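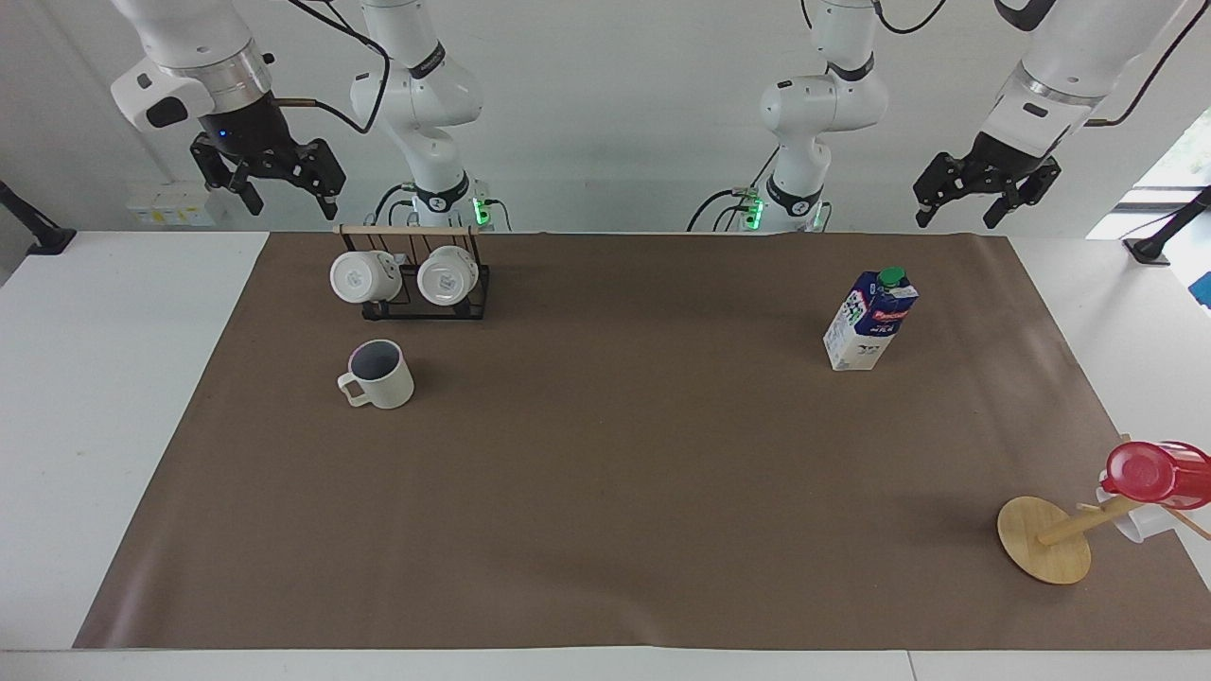
Figure 1. The work table of the two-arm station, with mugs, the mug rack and a milk carton on the brown paper.

Two Arms in the Kitchen: How Staff Work Changes at a Conference Center

Project report, Work and Technology course
Author: Selvanayagam

1. Introduction

This report is the result of my project at Andcombe, a conference center with its own kitchen and coffee service. The company Mundell is developing a two-arm robot station there for the small tasks around coffee breaks: taking mugs from a rack, setting them upright, hanging them back, and moving milk cartons. The station is not yet used during real service. It is in a test room next to the kitchen, and the kitchen staff take turns to work with it.

My question was simple. What changes for the people who do this work today, when part of it is given to a machine? I did not study how good the robot is. Other students in our group wrote about the control software, and I refer to their report for the technical side.

2. The work before the station

On a busy day Andcombe serves coffee to 500 guests. The coffee team has 10 people in two shifts. The first shift starts at 6 in the morning and the second one at noon. Most of them do everything: they brew, carry, fill the milk, clear the tables, load the dishwasher and put the clean mugs back in place.

When I asked which part of the work they liked least, I expected to hear about the dishwasher, because the room is hot and noisy. But most answers were about the mugs. Handling mugs is not heavy, but it is the same movement many times, and the wrist gets tired. One employee told me that she wears a wrist support on Friday, when the week has been long. Another one said that he likes the mugs, as it is the only quiet half hour of his shift. I come back to this second answer in section 5.

3. The station and the people around it

The two arms hang over a wide table covered with brown paper. Each arm ends in a black gripper with two fingers. The objects are ordinary ones of the kind a kitchen has. In Figure 1 two white mugs hang upside down on the rack, a cream-colored mug stands in front of it, and a wooden mug tree lies on its side at the front right. The carton is a milk carton from Pascual with a green cap.

The station brought two new tasks. The staff call the first one "setting". Somebody must arrange the objects on the table before each run, following a card. The cards contain easy arrangements and also difficult ones, for example with the mug tree lying down, so that the arms must deal with disorder too. The second task is "watching". A person stands at the side with the stop button and writes in a log what happened. A normal turn takes 30 minutes, and then another person takes over.

4. Method

I visited Andcombe during May. I sat in the test room and in the kitchen, and I made notes of who did what. I also talked with all the members of the coffee team, with the shift leader and with one technician from Mundell. The interviews were short and most of them took place during a break. I did not record them, because two people did not want it, and I preferred to treat everybody in the same way.

In addition I was allowed to read the station log. It contained 51 entries written by kitchen staff at the time of my last visit. I read every entry and sorted them by subject.

5. Results

5.1 New skills, but no new title

The setting and watching tasks need attention and some knowledge. Staff must know when to press stop and when to wait. After a few weeks some of them could tell from the angle of a gripper that it would touch the handle of a mug in the wrong place. The technician said that these remarks are useful for Mundell. But in the work schedule the time at the station is written as "other duties", the same as taking out the trash. Several employees mentioned this to me without being asked. They did not want a lot more money -- they wanted the word "operator" in the schedule.

5.2 The log

The largest group of entries is about placing of objects, such as a handle turned to the wall. The second group is about the log itself: the form has no field for "I am not sure", so people wrote it in the margin. A small group has nothing to do with the robot. Somebody asked for a higher chair, and somebody else wrote that the room needs a clock.

I find the margin notes important. The form was designed by people who wanted a clear yes or no. The staff see many cases in between, and they were careful enough to write them down.

5.3 The quiet half hour

The employee who likes the mugs was worried. If the station takes over the mugs, he said, he will get more time with the guests, and he finds this part tiring. The shift leader had told me one day earlier that more time with guests is the main benefit for the staff. Both of them are talking about the same half hour.

Saltwood, a smaller center of the same owner, will get a station later if the test is accepted. I visited it once. The team there had heard about the robot only from colleagues at Andcombe, and the questions they asked me were mostly about the schedule.

6. Limits of this project

The team is small and I saw it for a short time. The station was in test, so I cannot say what happens when it works during a real coffee break. My position was also not fully neutral -- I was introduced by Mundell, and it is possible that some people were more polite about the station for this reason.

7. Recommendations

Write the station work into the schedule under its own name.

Add a field for uncertain cases to the log form, and give the staff an answer to their entries within the same week.

Before the station takes over a task, ask each person which parts of the shift they want to keep.

Inform the team at Saltwood now, and let two of them spend a day at the Andcombe station.

The shift leader has received a copy of this report. The sorted list of log entries is in Appendix A, and the interview questions are in Appendix B.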